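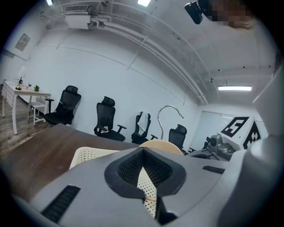 Stestov, June

Ticket: Inga hand unit, gripper stops closing part way
Status: open, waiting on part
Priority: normal

Reported 9.40 am. Gripper on the Inga closes to halfway and stops. No alarm on the unit, but the log shows "grip timeout" each time. Opening works as normal. Unit was in use in the main room, by the wooden table, when it was reported.

10.05 Power cycled. First close was fine, second one stopped at the same point.

10.20 Checked the timeout setting. It was 900 ms, should be 2000 ms. Looks like it went back to default with the last Petanel update. Set to 2000 and saved. Gripper now closes fully but is slow over the last part, and motor current is high there.

11.15 Swapped the cable with the one from the spare unit. No change. Original cable put back.

11.50 Took the cover off. Dust on the drive screw and a worn guide bush on the left side. Cleaned and greased the screw. Current came down but is still above what the spare draws.

1.30 pm Ordered 2 guide bushes from Zumex. Will fit both sides.

Until then: light objects only. Do not put fingers between the jaws to test the grip, it can start again after a stall without warning. If it stalls, press stop and then open from the Petanel screen.

To do: check the timeout on the spare as well, it had the same update.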